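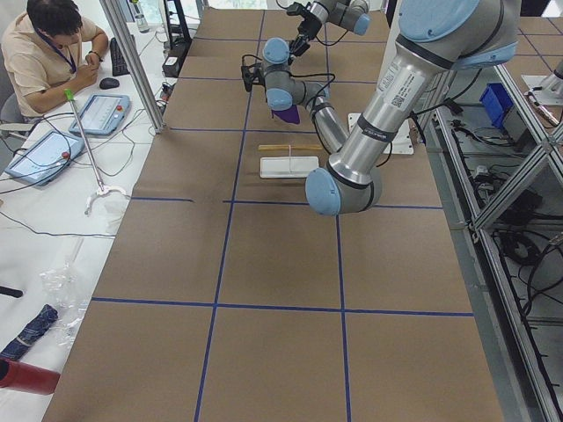

Nallow cell: setup and care

The Nallow cell at Vukach has two arms working over one long table. Each arm has its own teach pendant, kept on the desk beside the cell. The paper gets replaced in July and the tape grid is laid again from scratch.

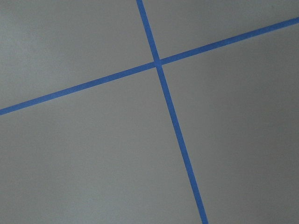

Tape crossings are our check points for the wrist cameras. Press the strips flat and trim any lifted ends before starting a run. Log the result on the Fikthorpe sheet, job 152.

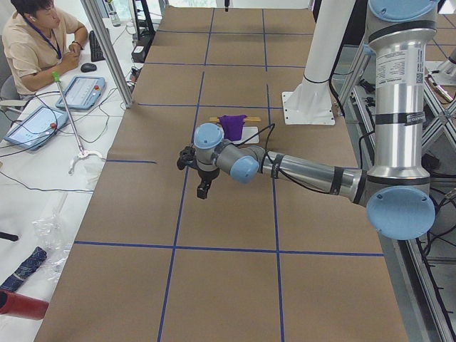 Gripper beside the purple cloth, with the cloth draped over the stick.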